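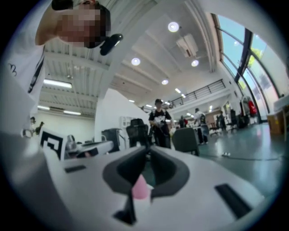
Community hall walk-through, Oltley, 3rd July

The winter check of the Oltley hall is done, and what a good building this is when you get to poke your nose into every corner of it! The main room is my favourite part to inspect, all that bright open space with people standing about in it in caps and T-shirts, and it tells you a lot about how a hall gets used. Big rooms fill up from the edges, so I start with the exits and work inwards. Comments are under each item. Anything marked FOLLOW UP needs a name beside it on the sheet in the kitchen.

EXITS AND PATHS

Front doors open fully and latch back: OK
Lovely smooth action on both leaves after the new hinges. Left bolt is a touch stiff in the mornings.

Side door to Gelley Lane opens from inside without a key: OK
Tried it three times, including once with my arms full of folders. Push bar works every time.

Exit signs lit: FOLLOW UP
The one over the side door flickers. It does come good after a minute, but it should be steady. Spare tubes are in the meter cupboard, behind the bunting.

Paths outside clear: OK
Someone has swept the leaves off the ramp and cut the lavender back. Thank you, whoever you are!

FLOOR

Boards sound, no lifted edges: OK WITH COMMENT
The patch near the stage that we had fixed in February has held up beautifully. There's a new squeak about a metre from the piano. I got down and pressed all around it and nothing moves, so it's a noise and no more for now. Chalk cross left on the spot so we can find it again.

Mats flat and dry: FOLLOW UP
Front mat curls at one corner. Turn it around for the time being. I've put a new one on the wish list, the heavy ribbed kind.

Stage steps, edging strips: OK
Bright yellow and stuck down hard. You can see them from the back row with the lights half down, I went and looked.

CHAIRS AND TABLES

Stacks no higher than 6: FOLLOW UP
Two stacks in the storeroom were well over. I've brought them down. Please count as you stack, especially the grey chairs, which lean once they get tall.

Trestle legs lock: OK WITH COMMENT
Of the 13 trestles, one has a lock that slips if you bump it sideways. It has red tape around both legs and is facing the storeroom wall. Leave it there.

Trolley wheels: OK
A drop of oil and it rolls like a dream.

ELECTRICAL

Test tags in date: OK WITH COMMENT
All the hall's own leads are current. If you bring your own lead, it needs a tag as well, and that goes for slow cookers and fairy lights.

Leads off the walkways: OK
Cable covers are in the blue tub under the stage. There are 7 of them now, so no more tape across the floor, please.

Heaters: OK
Fired up first go. The Shboul wall unit by the kitchen takes a while to get moving but it's worth the wait, the whole back half of the room is toasty by the second cup of tea. Keep coats off it.

Power board in the office, 2,000 watt limit: FOLLOW UP
The kettle and the fan heater were both plugged in to the same board. One has to go to the wall. I vote kettle.

KITCHEN

Fire blanket on hook, tabs hanging down: OK
Extinguisher gauge in the green: OK
Hot water at the sink: OK WITH COMMENT
Very hot indeed! The sign has faded, so I've written a fresh one in thick marker.
Fridge seal: OK
First aid kit: FOLLOW UP
Nearly out of the small plasters, and the burn gel is past its date. Everything else is there and neatly packed. Sign the card when you take something, even if it's one plaster.

TOILETS AND STOREROOM

Lights, locks, taps: OK
Change table strap: OK, new buckle fitted and clicks nicely
Top shelf: FOLLOW UP
Paint tins have crept back up there. Heavy things go on the bottom shelf, light things up top. The step stool lives behind the door.

OUTSIDE

Gutters: OK WITH COMMENT
Clear along the front. I couldn't see the rear run from the ground and I don't go up ladders by myself, so that waits for a second pair of hands.
Car park light: OK, comes on at dusk
Gate to the Flundbridge track: FOLLOW UP
Latch drops but doesn't catch in the wind. There's a loop of chain on it until the new part arrives.

The sheet stays on the fridge door until every FOLLOW UP has a tick. Bring your own pen, the one on the string has run dry.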